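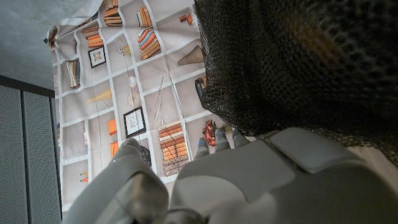 Estíbaliz Nieto remarked, at the close of the demonstration, that she had learned more from the pauses than from the movements. Her remark was made to the group as it collected its coats, and it is a useful place to begin a chapter on how to attend a demonstration of robotic handling. Visitors tend to watch the hand while it moves. The work of the engineer is often to be found in the seconds when it does not.

Chapter 3
Observing a Robotic Hand at Work

3.1 The visit to Trinine

The material in this chapter is drawn from an open day held by Trinine at its Duvero site on 26 June 2023. The day was arranged for students in the second year of the automation course and for a small party of teachers. It consisted of a safety talk, a demonstration at the bench and a period for questions. The demonstration was given with a jointed hand of the kind introduced in Chapter 2, run under a control program known on the site as Alva.

Students who have read only about factory robots may expect a fixed sequence, repeated at speed behind a fence. The purpose of the Duvero demonstration was different. The staff wished to show how a hand with several fingers deals with ordinary articles of differing shape, including some that crumple or give way when they are held. A crumpled item has no fixed outline. The program cannot rely on a stored shape and must make do with whatever the cameras report at that moment.

Visitors were asked to keep behind the yellow line and to hold their questions until the operator had stepped back from the controls. The same rule applies on any visit arranged through this course.

3.2 Hard objects and the placing of the thumb

A computer mouse is a convenient article for teaching. It is rigid, smooth and rounded, and most readers will know its weight without having to be told. It also punishes a careless grasp, as a curved shell offers few places where a fingertip can bear on it squarely. The position of the thumb therefore deserves particular attention. In the human hand the thumb opposes the fingers, and the designer of a robotic hand must decide how much of that freedom to copy and how much to leave out.

The reader should also consider the surface against which an object lies. A panel or a table top can serve as a second support, so that the thumb presses from one side while the surface resists from the other. Engineers call this the use of external contact. It is common in human handling - we slide a coin to the edge of a table before picking it up - and it is discussed more fully in section 3.5.
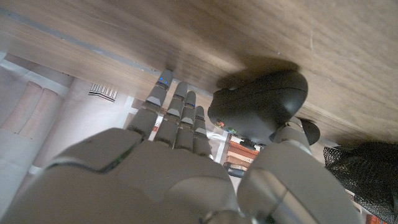 3.3 Preparing to observe

Before attending a demonstration, students should read the host's notes and write down 2 or 3 matters on which they would like to be better informed. General questions receive general answers. At Duvero the most useful reply of the afternoon came when a student asked how the operator decided that a grasp should be abandoned. The answer took up the greater part of the question period and led on to Stemulura, the site's system for recording and classifying failed attempts, which is the subject of Chapter 4.

Notes should be made by hand and kept brief. Record the object, the fingers in contact with it, and any point at which the operator intervened. Do not attempt to judge the result while the attempt is still in progress. A written account of no more than 600 words is to be handed in by the first week of July, and should keep what was observed apart from what was explained by the staff.

Terms used in this chapter

Grasp: the set of contacts by which a hand holds an object.
Opposition: the placing of the thumb so that it acts against one or more fingers.
External contact: support given to an object by a surface outside the hand.
Intervention: any action by the operator during an attempt.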